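Speaker notes: Comparing two finger pads on the hand-held gripper

Talk slot: 2 p.m., second room. Keep the water bottle off the lectern, the clicker receiver sits there.

Slide 1. Title

Say the title and leave it up while people sit down. The talk covers a pad comparison we ran at Storkthorpe over the summer and finished in September. The tool is the Drevell hand-held gripper. The controller on the arm side is the Curska. Most people in the room will have used one or the other. Ask for hands on who has used both. If it is most of the room, skip slide 3.

Slide 2. What we wanted to know

We had been collecting demonstrations by hand and replaying the learned policy on an arm. Hard objects were going well. Boxes, cups and bottles had stopped being interesting. Soft things were the problem. The policy would arrive at the right place, close, and come up with nothing, or with one layer when the demonstration had picked up two.

There were three places to look: the policy, the camera, and the fingers. We had already spent most of the spring on the policy. The fingers were the cheapest thing to change, so they went first.

The question for the talk: if you keep the linkage, the camera and the controller the same and change only the pad, how much of the cloth problem goes away?

Slide 3. The tool (skip if everyone knows it)

Two arms, mirrored, on a parallel linkage. The pads stay close to parallel as they close. Trigger in the handle, wide lens looking down the fingers. The arm carries the same fingers and the same lens on a flange, so the view during replay matches the view during collection. Same view is the whole point of the design. Any pad you put on has to go on both versions.

Mention the lens here because it comes back later. It is a fisheye and the corners are dark. What matters is that both fingertips are in view at all times.

Slide 4. The two pads

Pad A is the wide one. Flat face, soft rubber, rounded tip. It came with the gripper and it is what we used for all the hard objects.

Pad B is the narrow one. It has a ribbed face and a thinner tip. We call it the Pastor pad in the lab notes, after the project that paid for the mold, so if that name slips out during questions, it means pad B.

Pass the two samples around now. Get them back before slide 9.

Slide 5. What stayed fixed

Go through this one slowly, people asked about it last time.

Same gripper body for both pads. Same lens and same exposure setting. Same grip force limit on the Curska. Same training settings, same number of demonstrations per pad. The people collecting switched pads at the halfway point of each session, and which pad went first alternated between sessions.

What did not stay fixed: light. We worked in ordinary furnished rooms and the windows did what windows do. Both pads saw the same rooms, but a given pile of laundry under a given patch of sun only happened once.

Slide 6. Numbers

Total demonstrations: about 3,000, split evenly between the pads.

Replay trials: 100 per pad on the arm.

Object groups: 9. Read them off the slide, do not explain each one. Bed linen, pillow covers, towels, T-shirts, socks, heavy knits, fleece, denim, and a group of thin synthetic things that we should have split up and did not.

A trial counts as a success if the item leaves the surface and stays in the fingers until the arm reaches the drop point. Partial lifts count as failures. Someone will ask about this. We went back and forth on it and picked the strict version.

Slide 7. Results by group

Put up the bar chart. Give people time to read it before talking.

Towels and fleece: no difference worth discussing. Both pads do fine. The cloth is thick and it folds up between the fingers whichever pad you use.

Thin flat cloth: pad B is clearly better. The wide pad tends to press a sheet flat against the mattress and slide over it. The narrow tip raises a fold more easily.

Denim: pad A is better. Pad B gets hold of it but the item turns in the fingers on the way up. A narrow contact has nothing to stop rotation. A heavy item held at one corner will swing.

Heavy knits: this is the group that surprised us, and the next slide is about it.

Slide 8. Heavy knits on a made-up mess

Explain why knits are hard. The surface is lumpy, so the pad touches only the high parts. The fabric also stretches, so what looks like a good grip early in the lift can pull out long and let go. On top of that, a knit on a bed is usually against other soft things, and the gripper has to separate one from the other.

Show the photo and leave it up.

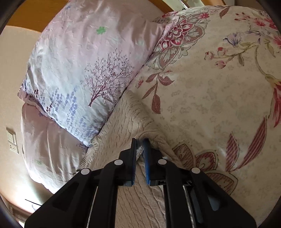
Narrow fingers at a cable-knit textile on a bed, seen from the gripper's own lens.

Point to the fold of pale cloth in the gap between the tips. Then point to the cables. They run diagonally on the raised part of the knit, so the pads are meeting ridges and hollows instead of a flat face.

Say that the approach matters as much as the pad here. Going for the peak of a pile worked better for both pads than going for the flat part, and the people collecting learned that within the first session. The policy picked it up from them. With pad A the approach still had to be deeper, and a deep approach with printed bedding close by sometimes brought the bedding along too.

Then the pattern question. We expected busy floral prints to confuse the policy about where one item stopped and the next began. In our trials it mattered less than the color of the item being picked. Pale items on pale covers gave more wrong approaches than plain items on a loud print. We did not design the test for this, so present it as something we noticed.

Slide 9. Getting the pads back, and wear

Collect the samples.

Pad A showed very little wear by the end. Pad B lost the sharpness of its ribs near the tip. We changed one set during the study and should have changed it earlier. If you use a ribbed pad, photograph it under the same lamp at the start of each week and compare. The number of closes did not predict wear very well for us. Denim did.

Also mention lint. Ribs hold lint and lint makes the pad slick. We wiped both pads at the start of each session with a damp cloth and that was enough. Tape works but it leaves residue on the softer rubber.

Slide 10. The camera, briefly

We tried a narrower lens for a short time, hoping for more detail at the tips. Replay got worse. With the narrow view the policy lost the rest of the bed as soon as the fingers got close, and it had trouble recovering from a missed close. We went back to the wide lens before the comparison started, so none of those trials are in the numbers.

If asked about adding a second camera: we have not tried it on the hand-held side. The extra weight is the worry. People's wrists get tired already.

Slide 11. The controller

The Curska closes to a position or to a force limit. For all trials we used the force limit. On thin cloth the two modes behave much the same. On knits the position mode stopped too early, and the grip was loose by the time the fabric had stretched.

One setting to warn people about: the default close speed is fast. A fast close pushes soft material out of the gap. Halving it helped both pads and cost very little time per trial. We fixed the speed before the comparison. Had we left it alone, pad B would have looked better than it is, as the wide pad suffers more from a fast close.

Slide 12. What we use now

Pad B for linen, knits and anything thin. Pad A for denim and for mixed hard and soft tasks. Changing pads takes two screws per finger, and you need to run the zero routine afterward. Skipping the zero routine cost us a whole afternoon of data. Tell that story only if there is time.

We have not mixed data from the two pads in one training run. The fingertips look different in the view, and we do not know yet whether the policy would cope with that or average the two into something bad. That is the next thing we plan to run at Storkthorpe.

Slide 13. Questions

Leave the bar chart up during questions, not the thank-you slide.

Likely questions and short replies:

Why not suction? Too many of our items let air through.

Is the pad drawing available? Yes, the mold file and the screw spacing are both on the project page.

How many people collected? Refer them to the table in the handout.

Did wet cloth come up? No, everything was dry. Wet towels would be a different study.

If the chair signals early, drop slides 10 and 11 and go straight to 12.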